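Cuaderno de taller, puesto bimanual. Mayo, entrada de las 16:40.

Sigo con la tarea de servir una bebida. La pregunta del encargo de Viltum es concreta: si una pareja de brazos puede hacer hoy las tareas menudas de una cocina de oficina (vasos, botellas, pasar un trapo, vaciar una bandeja) sin una persona al lado. Mi respuesta provisional es que algunas sí, a un ritmo que ningún cliente aceptaría.

Estado de los datos. Quedan 311 demostraciones válidas de la tarea de verter, tras descartar las que tenían desfase entre los relojes de los dos brazos. El total grabado en el puesto, sumando todas las tareas, es de 1342. Manee Suksawat revisó las etiquetas de inicio y fin de cada fase y encontró un error sistemático: el final de «acercar» se marcaba al cerrar la pinza y no al detenerse la muñeca. Corregido en la rama de Onar. Hay que reentrenar con las etiquetas nuevas antes de comparar nada con abril.

División del trabajo entre brazos: el izquierdo sujeta el vaso y el derecho lleva la botella. Probamos la variante con el vaso apoyado y suelto en la mesa. Es más simple de programar, pero cualquier roce del cuello de la botella lo desplaza y la política no sabe recuperarse. Con el vaso sujeto, el error relativo entre boca y borde se puede corregir desde los dos lados. 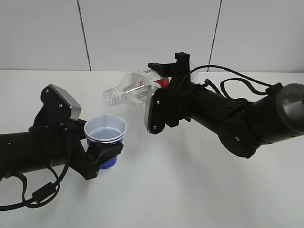
El coste es que ahora hay dos agarres que pueden fallar. El vaso de plástico desechable se deforma con poca fuerza, y una deformación pequeña ya cambia la forma del borde. La botella de PET da el problema contrario: cede entre los dedos y luego recupera, de modo que la lectura de apertura de la pinza no sirve como indicador de agarre firme. Bajé el límite de corriente del izquierdo y dejé el derecho como estaba.

Transparencia. La estimación de profundidad sobre plástico claro sigue siendo mala. Los reflejos a lo largo de las nervaduras generan puntos falsos, y el cuello casi desaparece contra un fondo claro. La etiqueta es lo único que se segmenta de manera estable, salvo cuando la tapa la propia pinza. Manee propone usar la pose de la muñeca más un modelo fijo de botella. Funciona mientras el agarre no resbale – o sea, no siempre.

Resultados de la última tanda, todavía con la política vieja y sin líquido: 77 intentos, criterio de éxito con la boca por encima del vaso y dentro del borde durante dos segundos. No anoto el porcentaje hasta revisar los casos dudosos. El tiempo por ciclo es de unos 10 segundos cuando todo va bien y bastante más cuando la política vacila antes de inclinar. Una persona tarda menos y además mira hacia otro lado mientras lo hace.

Sobre la propuesta de Beaudoin (pinza con dedos más blandos): la veo razonable para vasos, dudosa para botellas llenas, por el par en la muñeca. Pedir hoja de cargas antes de opinar más. La gente de Cokero insiste en hablar de «cocina autónoma» en el informe conjunto. Yo escribiría «vertido asistido en puesto fijo», y así lo he dejado en el borrador.

Desenroscar tapones queda fuera de esta fase. También abrir envases nuevos y limpiar derrames.

Pendiente:

- Reentrenar con las etiquetas corregidas de Onar.
- Repetir la tanda con el mismo criterio y el mismo límite de corriente.
- Probar un fondo oscuro detrás del puesto, solo para medir cuánto mejora el cuello.
- Fijar mejor el cable de la muñeca izquierda antes de ampliar el recorrido.
- Preguntar a Viltum qué volumen mínimo consideran un vaso servido.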